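Print this page | E-mail this thread

Cheap hot lunches when the work canteen shuts

farina_r
Our canteen closes at the end of September and the nearest shop is a petrol station that charges silly money for a sandwich. We've got a kettle, a microwave and one cupboard shelf between the lot of us. I'm trying to keep lunch to a few pounds a week. So far I'm thinking packet noodles, couscous and whatever soup is on offer. What do people keep at work that's worth eating day after day?
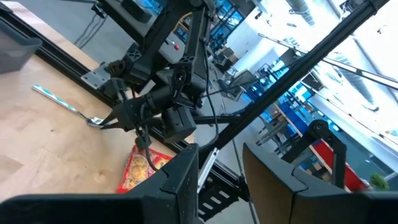
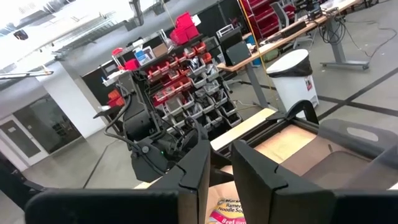 I don't mind repeating meals but I get hungry again by three if there's no protein in it. No fridge until somebody in Farevmont House signs off the new one.

dikavach
Couscous is your best bet. Mug of couscous, half a stock cube, boiling water, plate on top, leave it. Stir in a small tin of mackerel. The tin keeps for ages and you've got your protein. Chickpeas do as well but you'll want a proper container, a mug is too small.

Sketar46
Noodles are fine twice a week. Every day is a lot of salt. I lived on them for a winter when I was on nights and felt rough the whole time. Use half the sachet and put your own stuff in: frozen peas from home in a flask, sesame oil, an egg if your microwave is decent.

dikavach
Please don't tell people to do eggs in a shared microwave.

Sketar46
Beaten in a bowl with a splash of milk, 30 seconds, stir, go again. I've done it for years.

dikavach
And the rest of the office has smelled it for years.

Rónán Coughlan
I'd leave the packets out altogether. Red lentils cooked at home on a Sunday, with onion, tinned tomatoes and cumin, cost less per bowl than most packet noodles and fill you up properly. I take mine in a wide-necked flask, filled with boiling water first for ten minutes, then emptied. It's still hot at one o'clock. I worked it out last year and saved £219 over what I'd been spending in the canteen.

farina_r
Does the flask hold enough? The one I've got is a child's one, really.

Rónán Coughlan
Mine's 443 ml, which does me with a bit of bread. If you've a big appetite get the next size up.

tern_and_plover
Disagree that lentils are cheaper. They are if you ignore the gas. Slow hob for 30 minutes every Sunday isn't nothing. Packets win for cost, they just aren't very good for you.

Rónán Coughlan
Red ones are soft in fifteen. You're thinking of green.

tern_and_plover
Fair enough, I was.

Sketar46
Whatever you go with, keep your own fork and spoon in your desk drawer and not in the shared cupboard. I've lost a full set twice.

farina_r
Thanks all. I'll try the lentils this weekend and keep couscous in the drawer for the weeks I forget. Might do noodles on a Thursday, that's our late day.

E-mail this thread | Print this page

Reader comments

mo_w: Peanut butter stirred into the noodles with a bit of chilli. Sounds odd, tastes good.

Jan: What about oatcakes? They keep for weeks in a tin.

grebe: Does anyone know if you can do rice in the flask overnight?

dikavach: No, don't. Rice shouldn't sit warm.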